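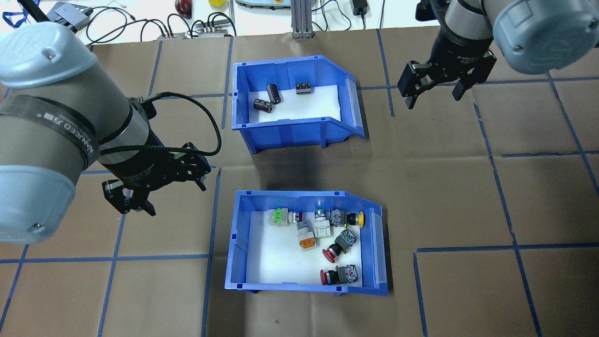 Home / News / Visit report: Cirnemside Careers and Relocation Fair

Visit report: Cirnemside Careers and Relocation Fair

Posted Sunday, September 20, 2020

We went to the Cirnemside fair on the Saturday, mainly to see which employers were still hiring people from out of town. Registration was online only this year, with 300 places per session, and both sessions were full by the time we looked at the waiting list.

There were 26 exhibitors in the main hall. Most were regional employers looking for trades, aged care and logistics staff. Wivance, a relocation firm, had the longest queue of the morning. Their staff were handing out a two-page checklist covering rental bonds, changing your licence over and enrolling kids mid-year. It was the most useful piece of paper we brought home.

Hutapea is recruiting for its food processing site and had a supervisor on the stand as well as someone from HR. Shifts are 10 hours, four days a week. They will pay for the forklift ticket if you stay past probation, and there is help with the first month's rent – ask for it, as it isn't on the flyer.

Fluline only wanted résumés for office roles. We were told the field positions will be advertised in October.

The talks were held upstairs. Evangelia Sotiropoulos spoke on getting overseas qualifications recognised and took questions for longer than she spoke. Her main advice was to start the paperwork before giving notice at your current job, and to keep certified copies of everything. One man asked whether referees from overseas are ever rung. She said yes, often, so let them know about the time difference.

Some practical notes. Parking behind the hall was gone by 9.30 and the bus stops a fair walk away. The coffee cart took cards only. Résumé checks were free but had to be booked at the front desk, and the 2 pm slots went first.

The next fair is planned for autumn, dates to be confirmed. Exhibitor enquiries go through the organisers' office, weekdays only.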